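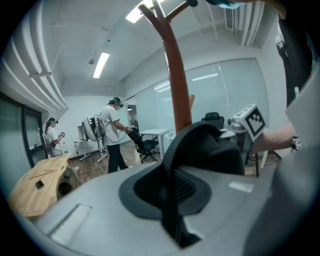
티켓 794: Skestby 음악 서버에서 한글 제목 곡만 사라짐

마지막 수정: 화요일 오후
상태: 해결됨
작성: Annatjie Msimang

증상

거실에서 쓰는 음악 서버를 새 기기로 옮겼더니 128곡이 목록에서 빠졌습니다. 영어 제목은 전부 멀쩡하고 한글 제목만 없어요. 그런데 한글 곡이 다 없는 것도 아닙니다! 나무 옷걸이가 있는 방에 보관해 둔 옛 CD에서 직접 추출한 곡들은 안 보이고, 나중에 음원으로 산 곡들은 잘 나옵니다. 재생 목록에는 제목이 회색으로 남아 있고, 누르면 "파일을 찾을 수 없음"이 뜹니다.

환경

서버: Skestby, 리눅스, ext4 디스크
예전 보관 장소: 맥에 연결한 외장 디스크
복사 방법: 맥에서 rsync, 옵션은 -av
재생 앱: Beka

시도한 것

1. 라이브러리 다시 검색. 변화 없음.

2. 파일 권한 확인. 소유자도 읽기 권한도 나오는 곡과 똑같았습니다. 혹시 몰라 폴더째 chmod를 다시 했지만 그대로였어요.

3. 태그 문제인가 싶어 한 곡의 태그를 지우고 새로 입력. 여전히 안 나옴. 이 곡은 앨범 그림까지 날아가서 나중에 다시 넣어야 했습니다.

4. 터미널에서 ls로 폴더를 열어 봄. 파일은 분명히 있음! 그런데 화면의 이름을 보고 "봄비.flac"이라고 직접 쳐서 열면 없는 파일이라고 나옵니다. 여기서 갑자기 재미있어졌습니다.

5. ls 결과를 xxd에 넘겨 바이트를 비교. 제가 친 "봄"은 eb b4 84, 디스크에 있는 "봄"은 e1 84 87 e1 85 a9 e1 86 b7이었습니다. 초성, 중성, 종성이 따로 저장되어 있던 거예요. 눈으로 보면 같은 글자인데 속은 다른 글자라니, 이걸 보고 혼자 박수를 쳤습니다.

원인

옛 파일 이름은 자모가 분리된 NFD 형식이고, Beka의 재생 목록에는 완성형인 NFC로 적혀 있었습니다. 맥에서는 두 형식을 같은 이름으로 취급해 줘서 몇 년을 모르고 썼습니다. ext4의 기본 설정에서는 바이트가 다르면 다른 파일입니다. 음원으로 산 곡은 처음부터 NFC 이름이라 괜찮았고요.

해결

먼저 백업을 하나 만들고, 변경될 이름만 미리 확인했습니다.

convmv -f utf8 -t utf8 --nfc -r /srv/music

목록이 맞는 걸 보고 끝에 --notest를 붙여 실제로 실행했습니다. 그다음 서버를 재시작하고 라이브러리를 다시 검색했더니 빠졌던 곡이 모두 돌아왔습니다! 첫 곡으로 "봄비"를 틀었어요. 재생 횟수와 별점도 그대로입니다.

남은 일

같은 이름이 두 형식으로 다 있던 앨범이 2개 있어서 convmv가 건너뛰었습니다. 들어 보고 음질 좋은 쪽을 남길 생각입니다. 앞으로 맥에서 복사할 때는 rsync에 --iconv=utf-8-mac,utf-8을 붙이려고 합니다. 맥에 기본으로 들어 있는 rsync에는 이 옵션이 없을 수 있으니 새 버전을 따로 설치하고 시험해 볼게요.

댓글

밤고양이: 저도 사진 폴더에서 똑같은 일을 겪었는데 디스크 고장인 줄 알았어요. 5번 보고 바로 xxd 돌려 봤더니 e1이 줄줄이 나오네요. 감사합니다!

jorncombe_lee: 자막 파일도 확인해 보세요. 영상은 NFC, 자막은 NFD면 자막이 자동으로 안 붙습니다.

Annatjie Msimang: 오, 자막은 생각도 못 했네요! 오늘 저녁에 영상 폴더도 돌려 보겠습니다.

들국화: convmv가 패키지 저장소에 있나요?

Annatjie Msimang: 데비안에서는 apt install convmv로 바로 설치했습니다.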